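Support > Automation Cells > Safety and Operating Practice > Ticket 3184

Posted Nov 4, 2023 by Atthorpe Automation Support Desk

Filed under: Bin Picking, Workholding, Site Rules

Ticket 3184
Site: Gemville
Status: Closed with conditions
Priority: Normal

Issue as reported

The Gemville site asked whether its bin-picking station may continue to operate with the bin held by a hand-tightened clamp. The local rule sheet, last revised in August, requires that any bin be "secured against movement" but does not state the method. The operator on shift had logged a protective stop during a pick near the bin wall and wished to know whether the stop should be recorded as a fixture fault or a program fault.

Initial response

The desk asked the site to leave the station as it stood, to save the controller log before any restart, and to supply one photograph of the bin and workholding. The log was received the same day. It shows a single stop, code 155, raised by the force limit while the arm was moving at reduced speed. No earlier stop of that code appears in the preceding 1275 cycles.

The photograph was reviewed against section 4 of the Paderdale practice guide, which the site has adopted for all stations where parts are presented unsorted.
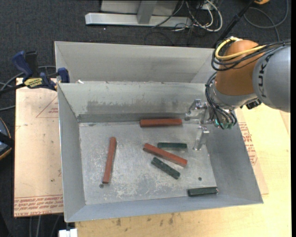 Gemville station: clamp at rear left corner of front bin, gripper empty to the right, parts unsorted.

Findings

1. The clamp bears on the edge of the front bin near one corner. Section 4 calls for restraint at two points where a bin is liable to turn under a side load. One clamp at a corner resists sliding but offers limited resistance to turning. No second clamp can be made out in the photograph, and the site has since confirmed that only one is fitted.

2. One red bar lies against the base of the back wall. Parts in this position are the hardest to approach without contact between a finger and the sheet metal. The guide asks for a wall clearance to be set in the program, and for parts inside that clearance to be left for manual recovery. The site's program had no such value.

3. Cables pass around and behind the clamp. The guide requires that cables be routed clear of any workholding that is adjusted by hand. This did not contribute to the stop but is recorded as a separate item.

4. The floor of the bin is scratched and worn. Wear of this kind is acceptable under the guide provided that no raised edge can catch a part or a glove. The site is to check by hand with the arm isolated.

Determination

The stop is to be recorded as a program fault, with the workholding noted as a contributing condition. The force limit is not to be raised. A request to do so was included in the original ticket and is declined.

Actions required of the site

Fit a second clamp before automatic operation resumes. Until then the station may be run in manual mode only.

Set the wall clearance to 33 mm and re-run the approach check supplied with the Hyun path software.

Re-route the cables on the clamp side and tie them below table height.

Amend the local rule sheet so that it names the method of restraint and the number of points.

Site reply

The second clamp has been fitted at the opposite corner and the clearance value entered. Cable work is complete. The rule sheet has been redrafted and is with the Paderdale office for approval – the site asks whether automatic running may resume in the meantime.

Desk reply

Yes, on condition that a printed copy of the draft is kept at the station and that any further code 155 stop is reported under this ticket number. The ticket will be reopened if the approved sheet differs from the draft on the question of restraint.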